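4.2 Shared tools and the small courtesies of borrowing
24 Sep 2025 | Gun-woo Do and Isauro Trujillo
Reading time: 8 minutes

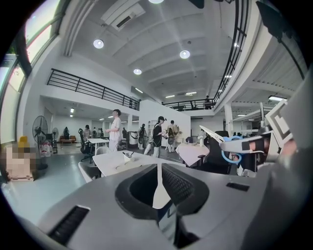 Figure 3. Scissors with light-blue handles and long silver blades.

We came to the subject of borrowing by a side door, having set out in May to study how people in open workplaces choose where to sit, and we stayed with it because the people we talked to kept steering us back to the stapler, the tape and the good pen that had gone missing. Our field notes from the Serimard building hold 242 separate mentions of a borrowed item, and scissors come up far more often than either of us would have guessed. A pair like the one in Figure 3, with its light-blue plastic handles, is easy to pick out from across a wide, bright room, and several of our participants told us that color was how they knew a pair of scissors as "theirs," even when they had never paid for it and could not say who had.

We were touched by how much care went into the asking. At Serimard, where teams sit close together, a borrower would usually say a few words about something else first (the weather, a child's cold, the elevator) and only then reach for the item. One woman in accounts told us she would feel rude just taking the tape, even though the tape lives on her side of the divider and she is the one who orders it. At Piludetti, the smaller of our two sites, the words were mostly skipped and a raised hand or a nod did the same work. We had expected the smaller office to be the chattier one, and we spent a good many evenings going back over the notes before we were willing to believe them.

Returning things was another matter. Of the 14 people who agreed to keep a borrowing diary for us, nine wrote at least one entry about an item that came back late, and some of those entries run on for a page or more. The longest concerns a hole punch. What bothered the writers was seldom the delay itself. They minded having to go and look, and they minded even more having to ask, which felt to them like an accusation however lightly they put it. Picard's early work on shared kitchens describes much the same discomfort over mugs, and we found ourselves turning to it often while sorting the diaries.

We also want to say a word about labels. Both offices had tried them, and in both the labels had mostly worn off or been ignored by the time we arrived. People who had been there a long time tended to speak of the labeled years with a kind of fondness, though they admitted that a name on a handle could make a perfectly friendly neighbor think twice before asking. We take this up again in Section 5, along with the Zindach interviews, where labels were still in daily use.

Related items
Who Waters the Office Plant?
Mugs, Sinks and Silence: Picard on Shared Kitchens
Choosing a Seat in an Open Room
The Zindach Interviews: Notes on Method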